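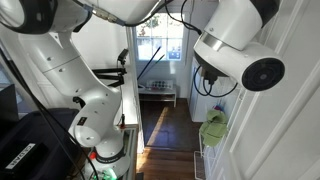 Chez Kleinschmidt, le rangement de l'atelier est l'affaire de Wiebke Baumgart depuis quatre ans. Elle s'occupe des bacs, des étiquettes et des câbles, et elle tient à ce que les trois soient traités ensemble. « Quand un câble n'a pas de place attitrée, il finit dans le premier bac ouvert, explique-t-elle. Ensuite on achète le même une deuxième fois. »

À son arrivée, l'inventaire se trouvait dans un classeur que son prédécesseur, Till Janssen, complétait à la main. Elle l'a recopié en avril dans un tableau partagé : 321 références, dont une bonne partie de visserie. Les bacs à couvercle ont remplacé les cartons la même semaine. « Les cartons s'affaissaient dès qu'on en empilait trois. Et la poussière entrait partout. »

Pour les étiquettes, elle utilise du blanc avec des lettres noires, toujours en capitales. Elle a essayé les couleurs pendant quelques mois, puis a abandonné. « Le vert voulait dire "électrique" pour moi et "vérifié" pour Roswitha Kasten. On se disputait pour rien. » Une étiquette va sur la face avant, jamais sur le couvercle : les couvercles circulent d'un bac à l'autre.

Les câbles longs lui prennent le plus de temps. Ceux qui servent tous les jours restent branchés. Les autres sont enroulés, attachés avec une bande à scratch et rangés par longueur. Les colliers en plastique sont réservés aux installations fixes. « Il faut une pince pour les enlever, et on finit par entailler la gaine. J'en ai jeté deux comme ça. »

Le budget annuel est de 572 euros, consommables compris. Elle demande depuis l'an dernier une étagère plus profonde, les bacs actuels dépassant de quelques centimètres. Jörg Rothe, qui valide les achats, lui a promis une réponse avant l'été. En attendant, elle a interdit de poser quoi que ce soit sur le rebord de la fenêtre. « C'est respecté le matin. Vers seize heures, je repasse. »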